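件名:盛り付け補助ロボット 仕上げ工程での停止と手直しについて(Darkau工場 デザート盛り付けライン)
最終更新:2019年10月29日
起票:Britta Oltmanns(製造・盛り付け班)
担当:Adom Ametepe(Cosex サポート窓口)
状態:対応中
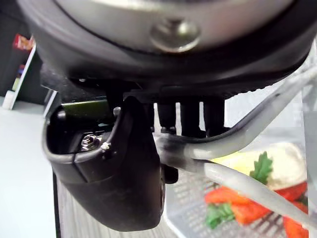
先に書いておくと、「導入後しばらくは慣れの問題」という回答はもう二度もらっています。同じ回答なら返信は不要です。

症状は二つあります。
(1)ミントをのせる動作の途中でアームが停止し、操作盤に「把持未確認」と出る。
(2)停止しなかった場合でも、葉がクリームの横に寝てしまい、人が直している。

(2)は装置側の記録では「正常完了」になります。朝礼で配られる稼働率の表に手直しの時間が入らないのはそのためです。表だけ見ればうまくいっているラインですが、班の人間でそう思っている者はいません。

再現条件:午前の立ち上げ直後に多い。品種はベリーのデザート。1シフトの予定数は300皿。

---
返信(Ametepe)
ご連絡ありがとうございます。次の点をご確認ください。
・指先の清掃状態
・ケーブルの取り回し(手首を回したときに引っ張られていないか)
・トレーの位置決め
・制御ソフト Owen の把持しきい値(初期値は40)

---
返信(Oltmanns)
清掃は毎朝やっています。以前は誰の仕事でもなかった作業で、今は始業前に班の誰かがやり、作業票には載っていません。
ケーブルは保全のGerlachさんに見てもらいました。手首を大きく回すと張るとのことで、固定位置を変えました。(1)は減りましたが、なくなってはいません。
しきい値は初期値のままです。変更権限が班にないので、こちらでは触れません。

---
返信(Ametepe)
しきい値を下げると停止は減る見込みです。遠隔で変更してよろしいでしょうか。

---
返信(Gunther Gerlach、保全)
横から失礼します。下げれば止まらなくなるのはわかりますが、つかめていないのに「つかんだ」と判定する回数が増えるだけではありませんか。葉のない皿が流れて、気づくのは結局検品の人です。止まる方がまだ親切だと私は思います。試すなら品種を限定し、元の値に戻す手順を先に紙でください。

---
返信(Ametepe)
ご指摘の可能性はあります。試験は1品種、1シフトのみとし、戻し手順書を添付します。

---
試験結果(Oltmanns)
停止は2回。これまでより少ないです。
葉なしの皿は検品で見つかりました。数は検品のMarinhoさんの手書きメモにしかありません。Owenには「葉なし」を記録する項目がないからです。項目の追加をお願いします。
Marinhoさんからは、下を向いて葉だけを見続けるので首がつらい、盛り付けをしていた頃の方が楽だった、と言われました。本人の了解を取って書いています。

---
返信(Nabila Kettani、生産管理)
経緯は読みました。年間の計画は1シフト600皿、盛り付けの人員は一人減の前提で組んでいます。12月の繁忙期までにこの前提を満たせるかどうか、見解をください。

---
返信(Oltmanns)
現状では満たせません。減らした一人分の仕事は、清掃、葉の手直し、停止時の復帰、検品に散らばっています。それを足し合わせた人がまだいないだけです。復帰操作は一回につき40秒前後かかり、その間は後ろの皿も待ちます。
機械を外してほしいと言っているのではありません。トレーの搬送は確かに助かっています。重いものを持たなくなったのは全員が認めています。ただ、葉をのせる工程まで任せる理由が、いまだに私にはわかりません。手でやればすぐ済む作業です。

提案:
・葉の工程は当面、手作業に戻す
・手直しと復帰の時間を稼働率の表に別の行で載せる
・始業前の清掃を作業票に入れ、勤務時間として扱う

---
返信(Kettani)
二つ目と三つ目は了解しました。表の書式は私の方で直します。一つ目は契約の範囲に関わるので、Cosexの回答を待ってから決めます。

---
返信(Ametepe)
葉の工程だけを外す設定は可能です。別案として、指先をFornar型に交換する方法もあります。柔らかい食材での実績については、資料をお送りします。

---
返信(Oltmanns)
資料は前回もいただきました。載っていたのは乾いた菓子の例だけでした。うちの食材で、うちの班の者が立ち会って試せるなら検討します。それまでは手作業の設定でお願いします。しきい値は試験前の値に戻っていることをGerlachさんが確認済みです。

未完了:
・「葉なし」の記録項目(Cosex、回答待ち)
・Fornar型の立ち会い試験の日程(Cosex)
・稼働率表の書式変更(Kettani)
・ケーブル固定位置の再点検(Gerlach)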